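Applies to: all sites that receive color-coded materials from the Staniforth store, including Hakow and Jeleler.

# Checking and Returning Green Material

Staniforth issues its loan materials in color groups. Green is the general-purpose group and leaves the building more often than any other, so it also comes back in the most varied condition. This page sets out how green material is to be checked, cleaned, and returned to the shelf. Pieces in the blue and gray groups are covered on their own pages.

## Before you begin

You will need:

- a clear work surface, wiped and fully dry
- a soft brush
- a white cotton cloth
- the loan slip that came with the bag
- form 188, one per bag

Remove rings, bracelets, and watches. Work near a window if possible, as faded areas are difficult to judge under the ceiling lights at Hakow. Food and drink must be kept out of the room while bags are open.

## Unpacking

1. Check the number on the bag against the loan slip. If the two differ, stop and write both numbers on form 188.
2. Open the bag at the labeled end and slide the contents onto the work surface. Do not pull pieces out by a corner.
3. Turn each piece so that its label is at the lower left.
4. Put the empty bag in the returns bin. Bags are washed separately.

Handle one piece at a time. Pieces still waiting should remain in their stack with a sheet of plain paper between the green material and anything of another color.
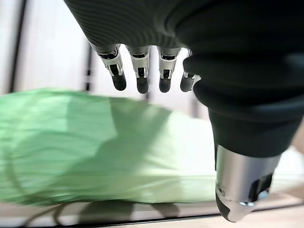

*Page last changed: 26 July 2026*

## Inspecting the surface

Start at the edge nearest you and work away from it in straight passes. Look first for grit and loose fibers, then for marks. Brush toward the closest edge, using light strokes, and wipe the work surface before turning the piece over.

Test any mark with the dry white cloth before using water. Press the cloth on the mark, hold it for 30 seconds, and lift. If green color has come off on the cloth, the piece must not be washed. Enter it on form 188 as "color loose" and place it on the Wirken shelf.

If the cloth is clean, dampen a fresh corner of it with cool water and press again. Repeat up to 3 times. A mark that remains after the third attempt is recorded and left alone. Soap, spot remover, and bleach are not permitted on any color group.

Worn edges should be described in plain terms, with their position given in relation to the label. "Worn at top right" is sufficient. Trimming is carried out at Staniforth only.

## Folding and shelving

Fold pieces in half and then in half again, with the label facing out. Where an old crease is visible, move the new fold a finger's width to one side of it. Pieces that resist folding are to be kept flat in the wide drawers; Jeleler has no wide drawers and should return these to Staniforth with the next delivery.

Stack folded pieces with the largest at the bottom. A damp piece must not be shelved. Lay it flat on the drying rack overnight and complete its form the following day.

## Records

Forms are kept at the receiving site until December and then sent to Staniforth in a single envelope. Pieces held on the Wirken shelf remain on loan to your site until a replacement slip has been issued, and they should be included in your regular stock list under their original numbers.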